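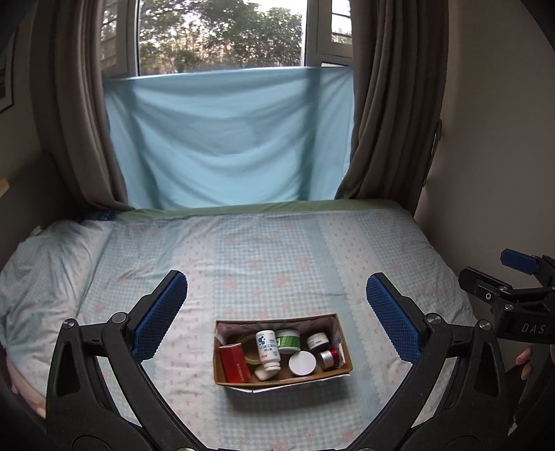
A box of small containers on a bed by the window, between the gripper's two black arms.

I spent most of September arguing with a planner about jars, and I came out of it with an opinion, so here we are.

My opinion is that we put far too much of our effort into the part of the software that decides where the gripper goes, and far too little into the part that decides whether it should go there yet. I write planning code for a living, so I'm complaining about my own kitchen. I like planners! They're tidy, they have nice math, and when you plot a path on the screen it curves in a way that makes you feel clever. Then you hand the thing a cardboard box with a bottle and a few jars in it and you find out how much of the cleverness was in the plot.

Look at the little jar on its side, the red and silver one by the right wall of the box. To a grasp scorer that's a cylinder, and a cylinder is the friendliest shape there is. Ours (we call it Evon, and no, I didn't pick the name) is very fond of cylinders. What Evon doesn't weigh properly is the cardboard. One finger has to fit between the jar and the wall, or else you come in from some other angle, and if you come in from some other angle you have the rest of the jars to think about. And the band on it is shiny, so the depth you get back from metal like that can be anything from decent to pure fantasy. A person would nudge it out into the open first without ever noticing they'd made a plan. Evon hands me a grasp and a confidence number.

That number is what I really want to complain about. For a long time I treated it as knowledge. If it was high, go. If it was low, sample some more grasps until one of them came out high – which, when you say it out loud, is a way of asking the same question until you like the answer. I had the sampler set at 300 candidates per object. When things went badly I bumped it to 1,000. Things went badly more slowly.

Zinash Gebreyes, who reads my code with more patience than it deserves, went through one long log with me one afternoon. It had 566 planning calls in it. She wasn't interested in the failures at all, she wanted to see the calls where the planner had changed its mind between two frames with no good cause. Once she showed me how to look for those I couldn't stop seeing them. The target pose would hop from one side of a lid to the other and back again, and the controller, loyal as a dog, would chase it. We'd been blaming the controller for being jittery. I had a whole branch of filters to smooth it out. The poor thing was doing what it was told!

So we added a waiting step, six lines of it before the logging. The planner can't commit until the target has stayed put across a handful of frames, and if it won't stay put, the answer it returns is "look again from over there." I felt a bit silly writing it. It has no math to speak of. It's also the change I would keep if you made me throw out everything else I wrote this year.

I know the comeback, because a friend who works on Sistine gives it to me every time: train one big model end to end, and the waiting and the nudging will fall out of the data without anybody writing a rule. Maybe so. I'd be glad to be out of the rule business. But a model learns hesitation only if there's hesitation in what it's shown, and our habit (mine too, guilty) is to trim the pauses out of the recordings because they look like dead time. Somebody hovers over a box for a second and a half deciding between the bottle and the green-labeled jar, and we snip it. That second and a half is the part I'd pay for.

The tools don't help. Every viewer I've used, and I include the one I built for Ronent, draws the chosen path in big bold green and hides the runners-up behind a menu. You open it up and see one confident line. I'd like the close seconds on screen by default, in ugly colors, so that when two grasps are nearly tied it looks like a tie. I have a rough version going. It's cluttered and slow to redraw and Zinash says it looks like spilled noodles, and I've had it open all week.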